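Section 3: Setting up a two-armed bench job

By now your Conder pair should be bolted down, powered and talking to the handset, so well done, because the heavy lifting is behind you. This section takes you through a first job with a tool in each hand. Please set aside an unhurried morning for it — a Friday is lovely if your workshop is quiet then.

1. Wipe the tabletop and let it dry. Bits of swarf and old tape are easily missed on a pale surface.

2. Check both arm cables by hand. Each one needs enough slack to follow the wrist all the way round, and none should lie across the working area.

3. On the handset, open Jobs, then New, and choose the Clunda two-hand template. Give the job a name you will still recognise in June.

4. Fit the tools one at a time. Press Hold, offer the handle up to the fingers, and keep supporting it until the light on the handset turns steady.

Caution: keep your own fingers clear of the gripper while it closes. Everyone at the table should know where the stop button is before you go any further.

5. Place your workpiece midway between the arms and press Teach. Guide the left arm in first, then the right, and save a point each time you are happy.

6. Bring the right-hand tool down slowly, using the smallest step setting, until the tip meets the top of the part. Save this as your contact point.
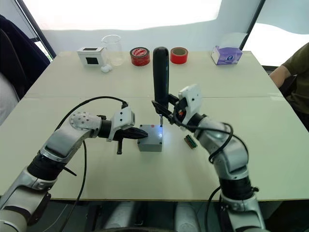
Can I teach both arms at the same time?
Teach them one after the other, then use Link on the handset to join the two sets of points into a single job.

7. Run the job at the slowest speed, with one hand near the stop button. If a point is slightly out, pause, nudge it and save again — there is no need to start over.

Note: fault code 74 means that the two paths cross. Move either arm's waiting point further back and try once more.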